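Getix ouvre à la commande son ensemble de préhension pour petites pièces plastiques

Jistholm, le 10 septembre 2022 – La société Getix annonce l'ouverture des commandes pour son ensemble de préhension Xaba, destiné aux ateliers qui manipulent des pièces moulées de forme irrégulière. L'offre réunit une pince à doigts arrondis, une caméra compacte placée au poignet du robot, un boîtier de commande et une licence logicielle par poste. Elle s'adresse en priorité aux entreprises de sous-traitance, aux ateliers de réparation et aux établissements de formation professionnelle déjà équipés d'un bras robotisé.

Présenté en avril aux clients de la société, l'ensemble a depuis fait l'objet d'une phase d'évaluation conduite avec l'intégrateur Gindbridge. Au total, 13 sites y ont pris part. Les essais ont porté sur la saisie, le maintien et la présentation de pièces en plastique noir, une catégorie réputée difficile pour les systèmes de vision en raison du faible contraste et des reflets sur les surfaces courbes.

« Nos clients disposent souvent d'un bras en état de marche, mais d'un outillage conçu pour une seule référence. Nous avons voulu leur proposer un équipement qu'ils puissent réaffecter d'une série à l'autre sans repasser par le bureau d'études », indique Sang-wook Yang, responsable des produits de préhension chez Getix.

La pince est livrée avec deux jeux de doigts interchangeables. Le premier convient aux pièces pleines et aux manches cylindriques ; le second, plus étroit, est prévu pour les zones encombrées, notamment à proximité de languettes, de clips ou de nervures. Le changement de jeu s'effectue à la main, à l'aide d'une seule clé fournie. L'effort de serrage se règle depuis le boîtier de commande, sur 16 niveaux, et peut être enregistré avec le programme de la pièce.

La caméra de poignet constitue la principale évolution par rapport à la génération précédente. Son positionnement permet d'observer le dessous d'un objet pendant l'approche, là où une caméra fixe au-dessus du poste ne voit que la face supérieure. Le logiciel enregistre les images de chaque cycle et les associe aux positions du bras, de sorte que l'opérateur peut reprendre une séquence, comparer deux approches ou signaler une saisie à corriger. Les enregistrements sont conservés sur le poste local ; leur transfert vers un serveur reste une option que chaque client active selon ses propres règles.

Dans son rapport d'évaluation, Gindbridge relève la simplicité de la mise en service et la bonne tenue de la pince sur les surfaces lisses. L'intégrateur formule également plusieurs réserves. Le volume des doigts du premier jeu masque une partie du champ de la caméra lorsque la pince travaille très près de la pièce, et les zones situées sous un rebord demeurent sombres si l'éclairage du poste vient d'un seul côté. Le rapport recommande de prévoir une seconde source lumineuse, qui n'est pas comprise dans l'offre de base.

« Les résultats sont bons sur les formes larges et arrondies. Ils sont plus inégaux lorsque la prise doit se faire à quelques millimètres d'éléments fins, et nous conseillons dans ce cas le second jeu de doigts dès le premier réglage », précise Shireen Du Plessis, chargée des essais chez Gindbridge. Elle ajoute que la durée d'apprentissage dépend surtout de l'expérience de l'opérateur – les équipes habituées à la programmation manuelle d'un bras ont été autonomes plus rapidement que les autres.

Getix indique avoir tenu compte de ces observations. La version commercialisée comprend un réglage manuel de l'exposition, absent du matériel confié aux sites d'évaluation, ainsi qu'un affichage des zones masquées par les doigts. Une mise à jour du logiciel, sans supplément de prix pour les premiers acheteurs, doit compléter ces fonctions.
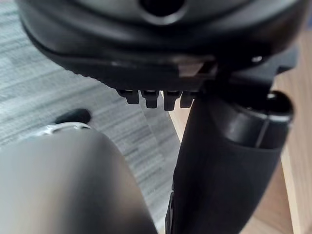 L'offre est proposée selon deux formules. L'achat comprend le matériel, la licence et une garantie pièces et main-d'œuvre. La location, ouverte aux établissements de formation et aux ateliers souhaitant traiter une série limitée, est conclue pour une durée minimale de 3 mois et inclut le remplacement des doigts usés. Dans les deux cas, une journée de prise en main est assurée sur site par un technicien de Getix ou de Gindbridge. Les tarifs sont communiqués sur devis, en fonction du modèle de bras et du nombre de postes à équiper.

La compatibilité mécanique est garantie pour les bras dotés d'une bride standard. Les clients dont l'équipement est plus ancien devront commander une plaque d'adaptation, disponible séparément. Getix invite par ailleurs les acheteurs à transmettre, avant toute commande, la masse et les dimensions des pièces concernées, afin que le jeu de doigts approprié soit monté à la livraison.

Le premier lot est limité à 30 ensembles. Les livraisons seront effectuées dans l'ordre d'enregistrement des commandes, les sites ayant participé à l'évaluation bénéficiant d'une priorité jusqu'à épuisement de ce lot. Le service commercial de Jistholm reçoit les demandes de devis et organise, sur rendez-vous, des démonstrations avec les pièces apportées par les visiteurs. La notice technique et les conditions de location sont adressées sur simple demande écrite.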